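Can a machine do one actual chore yet? (not vacuuming)

Forum: Home & Shop Automation > General Talk
44 replies, 1184 views

benchrat_lou
Posted 7:12 pm

Starting this because my brother-in-law and I had the argument again over dinner and I'd like some people who aren't related to me to weigh in. He says in a couple of years we'll all have a thing in the kitchen that clears the table. I say we've been a couple of years away since I was in high school. I run a small cabinet shop and the only automated thing in it that earns its keep is the panel saw, and that took two days to set up right.

So, what's the most ordinary chore you've personally watched a machine do start to finish, without somebody standing there ready to grab it? Vacuums don't count. Dishwashers don't count either, I load mine by hand and I bet you do too.

mossy_gasket
Posted 7:40 pm

Dishwashers totally count! It's a robot that never had to learn to walk, lol. My grandmother would have cried if you gave her one. I think people move the line every time something gets good enough to be boring.

benchrat_lou
Posted 7:46 pm

Fine, but it can't get the plate off the table and into the rack, and that's the part I hate.

tinplate44
Posted 8:21 pm

I can give you a shop-floor answer. We had a Drellard cell put in at the Clomley plant to move parts from a tray to a wash basket. Same part, same tray, same spot. It does 212 parts a shift and I have no complaints about it, it's steadier than I am after lunch. Then in May they changed the tray supplier, the new ones sat a hair lower, and the whole cell was down until a tech came out. A new hire would have noticed and reached down a little further.

So my vote is yes for chores where you can bolt everything down, and no for anything in a house where there's kids and a dog and mail on the counter.

quietpantry
Posted 8:55 pm

I'm going to be the optimist. I do tabletop manipulation work, mostly kitchen-type stuff, and drinks are my thing right now. It sounds like a toddler-level job until you try it. Bottles are heavy and smooth, and the weight shifts while you tip. Paper cups are the opposite, they weigh nothing, they fold if you squeeze them and they scoot if you bump them. You need a firm hand and a soft hand at the same table – and they have to stay out of each other's way.

We use two arms, with bits of red and blue tape down on the white tabletop as position marks. A bottle of bright green liquid and a couple of paper cups is plenty to keep us busy.

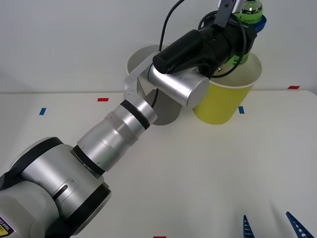
mossy_gasket says tape on the table is the same thing as bolting the tray down, so how is that any different from the Clomley setup? If I have to put tape on my kitchen counter before it'll get me a drink, I'm getting my own drink.

quietpantry
Posted 9:14 pm

Fair hit. Some of it is the same thing. The difference is what happens when something is a little off the mark. Tinplate's cell goes to a coordinate and closes. Ours looks at where the cup is and adjusts, and if you nudge it an inch it usually copes. Nudge it a foot and put a cereal box in front, and I wouldn't bet my lunch on it. But an inch was out of reach for us when I started, so I get to be a little excited!

tinplate44
Posted 9:30 pm

"Usually copes" is the bit that worries me. On the floor, usually gets you a phone call from the line lead. What's your number?

quietpantry
Posted 9:41 pm

On the cup pickup, our last set had 14 misses in 212 tries (funny coincidence with your parts count, I had to go check). Mostly tipped cups. Pouring is worse and I'm not posting that one.

benchrat_lou
Posted 9:58 pm

See, that's better than I'd have guessed, and I still wouldn't let it near my wife's good glasses. Who mops up after the 14?

quietpantry
Posted 10:03 pm

Me. With a paper towel. You got me there.

sandpaper_dee
Posted 10:37 pm

I disagree with pretty much everybody. You're all asking if it can do the chore like a person. I don't need that. I have bad wrists, and some mornings a full bottle is just not happening. If a machine took four minutes to pour half a glass and I had to set the cup on a piece of tape first, I'd take it tomorrow. Slow is fine. Ugly is fine. I put up with a Costigan jar opener that sounds like a blender full of gravel, and I love it.

mossy_gasket
Posted 10:44 pm

Okay, that changes my answer some. I'd put up with tape for that.

tinplate44
Posted 10:52 pm

Same. I'd still want to know what it does when it misses, though. Dropping a cup is one thing and squeezing a hand is another.

benchrat_lou
Posted 11:06 pm

I'm showing this to my brother-in-law, and I'm leaving out the part where I got talked halfway around. Has anybody tried the Ferkilura laundry folder? He's threatening to buy one and I need ammunition.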